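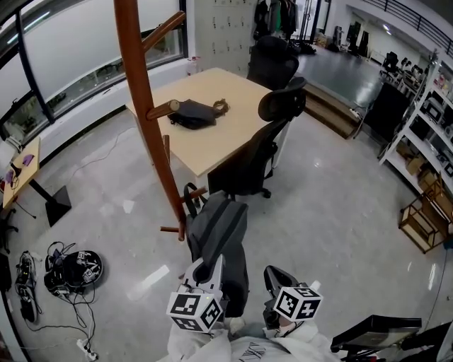 Coat rack is up!! Finally. It only took me since December, which if you've been reading this blog for any amount of time you'll know is pretty good going for me.

Quick one today, I have to be out the door in 40 minutes and I still haven't eaten, but I promised a few of you an update on the work room and if I don't write it now it'll be another three weeks.

So. For anyone new. I share a room in an office building with a couple of other people, we go in on the rent, it's a decent room, it has a window, it has lockers. What it did not have was anywhere to put a bag. Or a coat. Or a scarf. You came in and your stuff went on the floor, or over the back of a chair, or on the desk, and then you worked in the leftover bit of desk like an animal. All winter. Wet coats on the office chairs, so then you sit down and your back is wet. I did that more times than I want to admit.

I kept saying hooks. Hooks on the wall, simple. Except the lease says no drilling, and the stick-on ones from the hardware store held my coat for one afternoon and then took a piece of paint with them the size of a playing card. (Still there. The missing paint I mean. I've put a calendar over it.)

Then Nesrin mentioned her brother was clearing out the back of his shop. Alper, some of you know him from the lamp post. He does secondhand furniture under the name Kocabaş, it's basically a garage with a sign on it, and he had this wooden coat rack that had been sitting behind a wardrobe for ages. Tall thing. Reddish brown wood, one pole, pegs sticking out at different heights. I liked it right away. I like that the pegs aren't lined up in a tidy ring at the top like on the usual ones, they come off the pole all the way down, so a short person gets a peg and so does a tall person, and there's even one way down near the bottom which I had plans for.

70 for it, he wanted. I said fifty. He said 70 and he'd throw in a ride. Sold.

Getting it up the stairs was a whole thing. It doesn't fit in the elevator standing up and it doesn't really fit lying down, so it went diagonal with me folded in underneath it, and the door closed on a peg, and opened, and closed on the peg again. Alper took the stairs and was there before me. He had time to buy a coffee from the machine.

It was pretty grubby. I wiped it down with warm water and a drop of dish soap, wrung the cloth out really well, let it dry, then oil. I used the Skarninon oil that I had left over from the cutting boards, no idea if thats what you're supposed to use on a coat rack, but it's wood and it was thirsty. Two thin coats. First one just vanished. Second one sat there for a bit and I rubbed it off with an old t-shirt. The color came up a lot, it was kind of a dull brown before, now it's got the red in it. One of the pegs has a lighter end, more of a tan, and I could not get it to match. Tried a third go just on that end. No change. Whatever, I like it now, that's my peg.

Wobble report, because Finn will ask. Yes it wobbled. The bottom was loose where it joins the pole and you could spin it with a finger. Took it apart, old glue came out in crumbs, scraped it, new wood glue, left it overnight with a bungee cord around it because I don't own a clamp that size. Does not wobble. Or it does if you shove it, but don't shove it.

What I've learned about loading it so far:

Heavy stuff low, or at least near the pole. My first go I hung a full backpack on the longest peg right up top and the whole thing leaned over like it was trying to hear something. Hang the bag close in, snug to the pole, much better.

Use the loop. Backpacks have that little handle loop at the top and I never used mine for anything, I always hung it by one shoulder strap and then it hung all twisted and the zip came open. My dark gray one goes on by the loop now and hangs straight. I've had that bag for years. Feel a bit stupid.

The low peg isn't for umbrellas. That was the plan. Umbrella on the low peg, drips on the floor, I mop the floor, I stop hanging umbrellas on the low peg. It's good for a tote bag though, an empty one.

Don't hang two coats on one peg. You always want the one underneath.

OK so where to put it. This took longer than the oiling. I had it by the door first because that's where coat racks go, right, but the door opens inward and it hit it every time, and Ebbe comes through doors like he's being chased. So then in the corner by the window, nice looking, totally useless, you had to walk around everybody to hang your coat up and so nobody did. Back on the chairs. Now it's by the desk. Near enough that I can get my bag without standing up if I lean, and I do lean. I wasn't sure about having it out in the room like that but I've stopped noticing it, which I'm taking as a good sign.

The desk. The desk is so much better!! It's a plain thing, pale wood top and a white frame, and there's honestly a lot of top on it, I just hadn't seen it in months. We cleared it in one go. Everything off, wiped down, then you only get to put back what you used that day. That rule was Agustina's and I hated it for one evening. I had a mug of pens where maybe three of them worked. I had a charger for a phone I gave to my mom. There was a Greltura catalog in there from before I even moved in, addressed to somebody none of us has ever heard of.

Is it still clear? Mostly. There's a black bag that keeps landing in the middle of it. Strap all bunched up. I'm not naming anyone but there is a COAT RACK right there, with pegs, I oiled it. I've decided one bag is allowed. One bag isn't a mess, it's a bag.

Chairs. We've got two black office chairs at the desk, one mesh back, one with the high headrest. Everyone fights over the headrest one and I don't get it, I'm a mesh person. In summer especially. The headrest one does roll nicer. If you get stringy stuff in the casters (hair, thread, I found a bit of ribbon) turn the chair upside down and go in with small scissors and tweezers. Ten minutes, disgusting, worth it. Push them in when you leave, seriously, the room feels twice as big when the chairs are shoved up to the desk.

Lockers next. They're the light gray metal kind, a whole bank of them behind the desk, they came with the room. And we just... didn't use them? All winter I'm complaining there's nowhere to put anything and there's a wall of lockers behind me. In my defense, the keys. The keys were in an envelope and the envelope had no labels and they all look the same. Ebbe and I finally sat down and tried every key in every door, and wrote it on masking tape as we went. A couple are still mysteries. One door only opens if you lift the handle while you turn, I've put a note in our shared doc.

How we split it up, if that's useful to anyone with a similar setup. Things you need every day go on the rack. Things you need every week go in your own locker. Things that belong to everybody (paper, tape, the extension cords, the first aid box) go in one shared locker that doesn't get locked. And things you're "keeping just in case" go home with you. That last one did most of the work to be fair. I took home a lot of just in case. It's in my hallway. That's a different post.

I did get a shelf insert for my locker, a Tridlow one, because otherwise it's just a tall hole and everything ends up in a pile at the bottom. It's OK. Bit flimsy, I wouldn't put books on it. It was 17 and for that I'm not complaining much. Shoes at the bottom, sweater on the shelf, snacks behind the sweater where Ebbe can't see them. (Hi Ebbe.)

And then the ledge by the window. The little one in front of the lockers. This used to be where everything small went to die. Cups, receipts, a plant that I'm not going to talk about. I've been strict with it. There's one small white bottle there now and I'm fine with that, one bottle doesn't bother me, it's when one turns into six.

Still to do:
the paint patch behind the calendar
felt pads under the rack so it stops scraping when someone moves it
mystery keys
a lamp?? maybe. Alper has one. Alper always has one.

Somebody asked in the comments last time what all of this cost and wouldn't it have been easier to just buy proper office storage. I did look! I had a quote open in a tab for weeks, a wardrobe unit with a bench and doors, 1350 without delivery. Very nice. Soft close. For coats. I'm into this for a rack, a shelf insert, a bit of glue and a roll of masking tape and I can see my desk, so no, I'm good.

Oh and for the person who asked about the oil smell. It does smell for a few days, kind of nutty. Crack a window. And lay the rags out flat to dry outside before you throw them away, don't ball them up in the trash, they can catch fire on their own, I'm not kidding, look it up.

Right I'm so late. Will answer comments tonight. If anyone has a good trick for the bit where the tape comes off a metal locker door and leaves the sticky stuff behind, tell me, I've got a lot of doors with sticky on them now.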